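How to wash a big tub of toy building bricks

If you have just inherited a crate of bricks from a cousin or brought one home from a car boot sale, you will probably want to give them a good wash before anyone plays with them. I did 868 of them last November, all in one weekend (never again!), and I've since settled on a much gentler way of going about it.

Start by tipping everything out on an old sheet and pulling out whatever shouldn't get wet. Motors, battery boxes, anything with a sticker or printed face, and those little cloth sails and capes all go to one side for a wipe with a damp cloth.
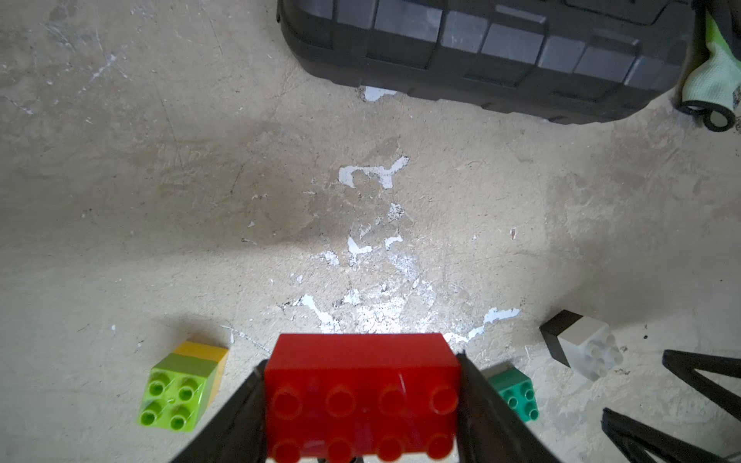 Next, fill a washing-up bowl with warm water, no hotter than you'd use for a baby's bath, and add a small squirt of washing-up liquid. Pull apart any bricks that are still joined, as muck loves to hide in the seams. Put a couple of handfuls in at a time, swish them about and leave them for 52 minutes, or for as long as it takes to have your lunch and forget about them. My friend Songül adds a splash of white vinegar for musty ones, and I must say it does help.
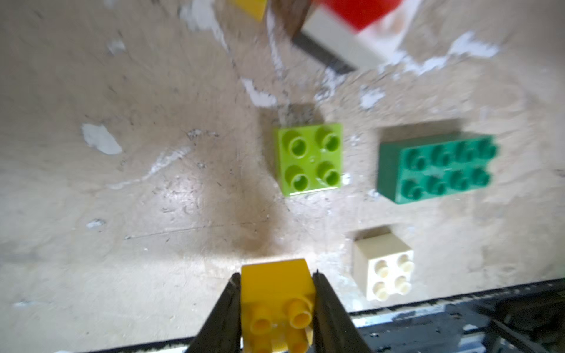 An old soft toothbrush is lovely for getting between the studs. Rinse in a colander under the cold tap, shake well, then spread the bricks on towels with the hollow side down so the water can run out. Turn them over before bed and leave them until morning. Please don't be tempted by the tumble dryer or the radiator!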